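Mimero Drawer Clear-Out: Frequently Asked Questions

What is the Drawer Clear-Out?
You have a drawer. It holds old phones, cables, and at least one charger for something you threw out two apartments ago. You bring us the contents, we sort them, and whatever still has some life in it goes to a new home through our shop in Grornley. The drawer stays with you. We have enough drawers.

What do you take?
Phones, small tablets, handheld gadgets, chargers, cables, earbuds with a case, remote controls that still have a battery cover. If it fits in a shoebox and was once plugged into something, we'll probably take it.

What don't you take?
Anything swollen, leaking, or hissing. Printers. Printers in pieces, presented as parts. Anything heavier than 18 pounds, even if two of you carried it in.

Should I separate the cables from the things they plug into?
Please don't. A cable that arrives attached to its device has told us everything we need to know. A cable that arrives alone goes in the gray tub, and the gray tub currently holds more than 200 of them. If you've already pulled yours apart, plug it back in before you come over. A loose coil is fine. Please skip the tight little bundle with a knot in it, which takes longer to undo than the device takes to test.

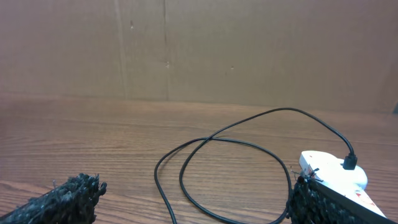
White plastic device, black cable still plugged in. We like you already.

I don't know what my gadget is. Can I still bring it?
Yes. Most people don't know. Put a sticky note on it with your best guess ("came with the vacuum?") and we'll take it from there. Some of the guesses are very good.

How do I get a phone ready?
Back up whatever you want to keep, sign out of your accounts, take out the SIM card, and do a factory reset from the settings menu. Then turn it on one more time and make sure it doesn't ask for your old password. A phone still locked to its previous owner is a small, expensive coaster, and we can't do much with it.

Charge it to at least 30 percent. We check screens first, and a dead battery puts you at the back of the line while it thinks about waking up.

Do I need to remove my wallpaper?
If it's the swirly kind that came with the phone, leave it. If it's your family at the lake, the factory reset will take care of that, so see above.
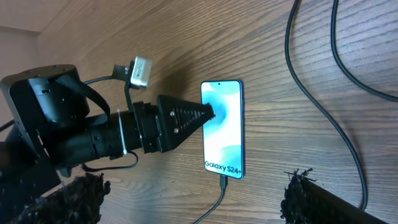

Phone on the wooden table, screen on, swirly blue wallpaper.

What about scratches and cracks?
Scratches are fine. One crack is fine. If you can feel glass coming off on your thumb, put the phone in a zip bag and tell us before you hand it over.

Do I get paid?
You get store credit, up to $70 per phone depending on the model and how honest its battery is. Cables earn nothing. We know you kept them for eleven years.

Can I mail things in?
Only in a Pidatex mailer, which you can pick up free at the counter. Yes, that means coming to the counter to avoid coming to the counter. We've raised this with ourselves.

Where are you?
In the Howlader building in Grornley, ground floor, side entrance. The front entrance belongs to the dentist, who has been very patient. Drop-off closes at 5 p.m., and the door sticks, so push.

Can I have something back if I change my mind?
Within 30 days, if we haven't sold it. Bring your receipt. Cables can't be returned once they've gone into the gray tub, unless you'd like to look for yours, in which case bring lunch.

When is the next big clear-out?
October. The regular counter is open until then.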